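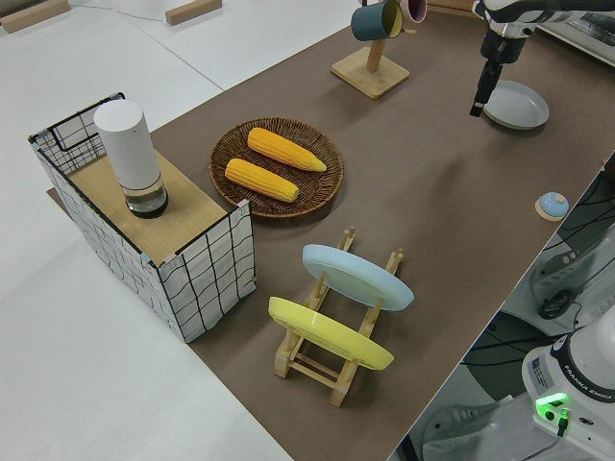
Repetition is the part that wears people down, according to Cường Ông, who would still take 200 careful examples over a much bigger pile of rushed ones. A learning system copies whatever it is given, he said, including the hesitations, and an operator who is tired at the end of a shift teaches the arm to move like a tired operator.

That view has shaped the way Stunero gathers training examples for Halow, its learning system for household handling tasks. The company said on 05/10/2018 that the first round of collection is complete and that the set now holds 1485 recorded examples, all of them guided by a person from start to finish.

The tasks are ordinary kitchen jobs: putting a plate in a rack, hanging a mug on a stand, moving food on or off a tray. Each one is recorded as a full run, with the arm's joint positions, the opening of the gripper and the camera views saved together. Runs that go wrong are kept in a separate group and marked with the point where the trouble began.

Operators work in pairs and change places after every 7 runs. One guides the arm while the other resets the table and writes a short plain-language note on the task. Objects are moved between runs so that the system does not learn a single fixed layout. Plates are turned, mugs change branches and the tray shifts toward or away from the arm.

"We threw out most of what we collected in August," said Fermín Ulloa, who leads the Halow project. "The plates were always in the same place, and the arm learned the place. We put the rack somewhere else and it reached for the old spot. So we started over with a reset sheet, and it slowed us down a good deal."

The reset sheet lists a starting position for each object and is drawn up before the session. Operators may not change it during a run. If an object falls, the run is stopped and logged, and the next line on the sheet is used.

Checking takes nearly as long as recording. Every run is watched by a reviewer who did not take part in it, and any run with a long pause or a second grasp is flagged. Flagged runs are not deleted – they are held back from the first training pass and may be added later.

Eltum supplies the recording software. Anghel handles storage and labeling.

A second round will add 3 tasks: stacking plates, clearing a tray and handing an object from one arm to the other. Stunero has not set a date for a release of the data outside the partner group.

Related items
Stunero and Eltum extend recording software agreement
Halow: notes on resetting a table between runs
Anghel opens labeling office
Operator positions open for second collection round

Contact: Stunero Press Office | © 2018 Stunero. All rights reserved. | Back to top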